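Oso Storage Bin: Getting Started
Section 4. Setting up your first bin
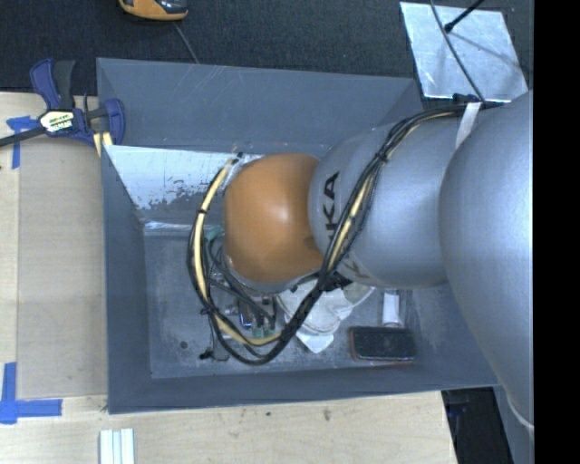
Fig. 1. Deep gray bin on a light wooden tabletop.

Welcome to the fun part! Your Oso bins are unpacked, the labels are printed, and now you get to decide where everything lives. Take your time with this section (put some music on, it helps) and do one bin from start to finish before you open the next.

What you need
The bin, one Tak label sheet, a soft cloth, and a table big enough to spread things out on.

1. Wipe the inside of the bin with a cloth dampened in plain water. Let it dry completely.

2. Set the bin on a flat, steady surface with the long side facing you.

3. Stick the label on the short side, 2 inches below the rim. Press from the middle outward so you don't trap air. If it goes on crooked, peel it back within 40 seconds and try again. Tak labels are pretty forgiving!

4. Put heavy items in first and spread them across the whole floor of the bin. Books, tools, and canned goods all belong down here.

5. Add lighter things on top. Stop 4 inches below the rim if you plan to use the Memus tray, which hangs inside the bin and is wonderful for small stuff like batteries, tape, and spare keys.

6. Drop the tray in at a slight angle, then lower the other end until both tabs click.

7. Write what's in the bin on your Section 7 list. Short entries work best: "winter hats," "paint supplies," "cords."

Note: The Pirnberg lid fits with or without the tray. Start at one corner and work your way around with the heel of your hand. You'll hear each side snap.

CAUTION: Do not load the bin past 40 pounds if you are going to carry it. Lift with both hands under the bottom, never by the lid.

CAUTION: Keep bins away from heaters and stoves. Do not wash with water hotter than 100 °F.

Changing your mind later
Please do! Most people shuffle things a lot in the first month, and December is when the holiday boxes come out and the whole plan gets a good shake anyway. To remove an old label, warm it with a hair dryer on low, lift a corner, and pull slowly. Any sticky spots come off with a drop of dish soap.

Go on to Section 5 for stacking.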